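Table Hosts and Makers Wanted for the Piven Street Winter Craft Market

Posted Jul 20, 2025

Every January, when the holiday decorations are back in their boxes and most of us would happily stay under a blanket until spring, the Piven Street Hall opens its doors for a weekend of handmade things, hot soup and good company. We are now looking for makers to fill our tables, and for a handful of friendly people to host the hands-on corner, where visitors can sit down and try a craft for themselves. If you have been thinking about it for a year or two and never quite got around to writing to us, please let this be the year!

The market is put on by Budis Crafts, a small neighborhood group that started out as a knitting circle and grew a good deal larger than any of us planned. We still knit, but these days we also have potters, bookbinders, soap makers, a couple of very patient basket weavers, and one member who makes nothing but spoons. You don't have to belong to the group to take part, and you don't have to live in the neighborhood either. Last winter we had makers drive in from Rellitz and even from Cardoso, which is a long way to come on icy roads with a trunk full of glazed bowls.

Who we would love to hear from

We welcome anyone who makes things by hand, whether you have been selling for years or have only ever given your work to your relatives. First-time sellers are especially welcome, and we set aside 12 tables just for them, close to the front door where the foot traffic is best. If you are new, one of our regulars will be at the next table over to help you with change, wrapping paper and the nerves that come with that first hour.

What you sell should be made by you. We know that can get fuzzy at the edges – a quilter doesn't weave her own cotton, and a candle maker buys the wick – and we try to be sensible about it. What we can't accept is resale of finished goods, however pretty they are. Food sellers need a current county permit and should send us a copy with their application. Please don't bring anything that has to be cooked on the spot, as the hall kitchen is taken up with soup from morning until closing.

We are a little heavy on jewelry at the moment, so those spots fill early. We would be thrilled to see more woodwork, more toys, more printed paper, and anybody at all who mends things. A visitor last year asked us where she could get a chair re-caned and we had no answer for her.

Hosting the hands-on corner

Hosts run a simple drop-in activity for a two-hour stretch. It can be anything a beginner could finish or get a good start on in twenty minutes: a folded paper star, a stamped card, a braided bracelet, a felt mouse. You will get kids, grandparents, and the occasional person who sits down to rest their feet and ends up staying all afternoon. You don't need teaching experience. You do need to enjoy talking to strangers and not mind glue on your sleeves.

Hosts are paid 40 dollars for each two-hour stretch, and we pay for supplies if you send us your list ahead of time. You may also take a selling table if you like, as long as you have somebody to mind it while you are in the corner.

What we provide

Each seller gets one table and two chairs. You are welcome to bring your own cloth, stands, baskets and lamps, but please keep everything within your own space so that strollers and wheelchairs can get by. Boxes are a great help if you want to give a flat table some height. Stack them, or drape a cloth over them, and small things are much easier for people to see.

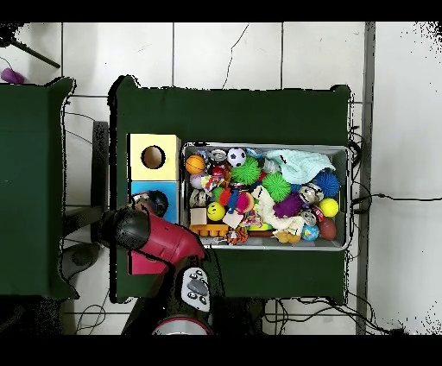 Photo: Budis Crafts

Green cloths and a pair of stacked boxes can make a simple start, and you can build from there with whatever suits your work. Do practice your layout at home once or twice. It takes longer than you expect, and setup is a busy time, with everyone looking for tape at once.

Outlets are limited to the tables along the walls. If you need power for lamps or a card reader, say so on your application and we will do our best to place you there. There is a loading door at the side of the building with a ramp, and we have two carts to share.

How to apply

Send us a short letter with your name, a phone number, a few lines about what you make, and three or four pictures of your work. Snapshots are fine. If you would like to host, tell us what activity you have in mind and how many people can do it at one time. Let us know, too, about anything that would make the weekend easier for you, such as a spot near the restrooms or a table next to a friend.

You can drop your letter in the green mailbox at the hall, or mail it to Budis Crafts, 1515 Piven Street. There is no fee to apply. Once you have been offered a table we ask for a small deposit, and you get it back at the end of the market when your space has been swept.

We read every letter, usually around the big table with a pot of coffee, and we will write back to everyone, including those we can't fit in this time. If you aren't sure whether your work is right for us, send the letter anyway and ask. We're always glad to talk it over.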